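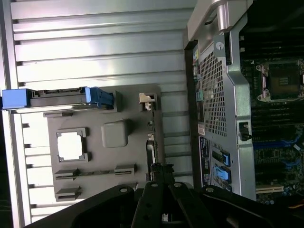

The wrist view at Turska, with the blue drive carrier on its tray.

Taking a desktop computer apart is slow work for a person and awkward work for a robot. At Turska, operators drive the arms by remote control through each step, and every session is stored as a demonstration from which the Netex control software is trained.

Urho Ikonen, who leads the trials, asks for 100 clean runs of each step before training begins. The archive now holds 519. A run may take up to 20 minutes. 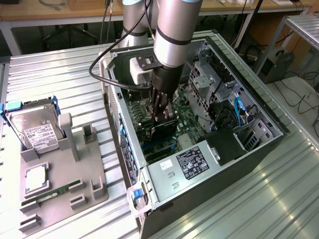 Gripper inside the open tower, with a drive standing in the parts tray.

Memory modules are the harder part. The operator has to judge contact from the video feed, and hesitation is recorded along with everything else. Ikonen keeps the slow runs but discards those in which a part is dropped. 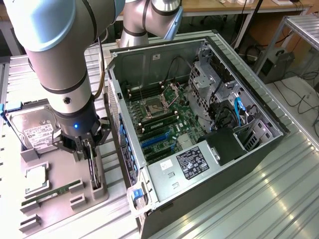

Pitkänen Department of Remote Handling

The grey tray gives each component a known position, so a policy can be scored on placement alone. Upright slots leave little room for error in wrist angle. A second trial, on servers from Skosell, is planned for December with the same tray layout.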